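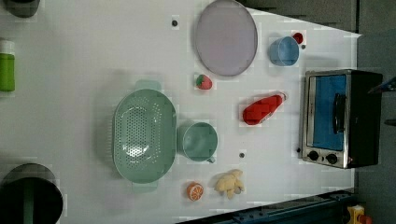
Plate, colander, cups, ketchup and the little oven, out on the white table.

Play Kitchen Helpers wanted – Privdale, starting in August

Do you like pretend soup? Could you drink your ninth cup of invisible tea in one morning and still ask what's in it? Then we would dearly love to hear from you.

Cunarard is a small lending library for play kitchen things. Families, child minders and preschools borrow a crate from us for 3 weeks at a time, bring it back, and usually go home with a different one. We have 68 crates going in and out at the moment, and over 420 households on our books, so the sorting table is a busy place and we could really use two more pairs of hands.

What you'd be doing

Mostly you would be unpacking returned crates onto the table, checking each one against its card, washing what needs washing and putting everything back together for the next family. Some crates are full of toy food and not much else. Others lean more toward cookware – mugs, plates, colanders and so on – and we like matching colors to stay together when we can manage it. Small pieces like strawberries have a way of going home in coat pockets, so you'd also be sending the occasional friendly note to ask if one has turned up.

On open mornings you would help visitors choose. Grandparents in particular tend to want a good long talk about what a three-year-old will enjoy, and we think that talk is the nicest part of the job, so please don't feel you have to hurry it along.

Hours and pay

Mornings, 9:00 to 12:30, four days a week. Pay is $356 a week, and there is a paid break with real tea and, most days, something baked. We close for two weeks in winter.

Who we're hoping to find

You don't need any experience in a library or a preschool. We'd like someone patient who is comfortable on their feet, can lift a full crate onto a shelf with a partner, and doesn't mind washing up. If you speak Spanish or Portuguese as well as English, do tell us, as plenty of our families would be delighted. There is a background check before you start and we cover the cost.

How to apply

Write us a page or so about yourself, in whatever style you like, and drop it in at the Cunarard desk on Magalhães Street, next door to the Emance bakery. Please put a phone number on it and let us know which mornings suit you for a visit. We'll show you the shelves, and you can try sorting a crate with us – it takes a while the first time, so wear comfortable shoes.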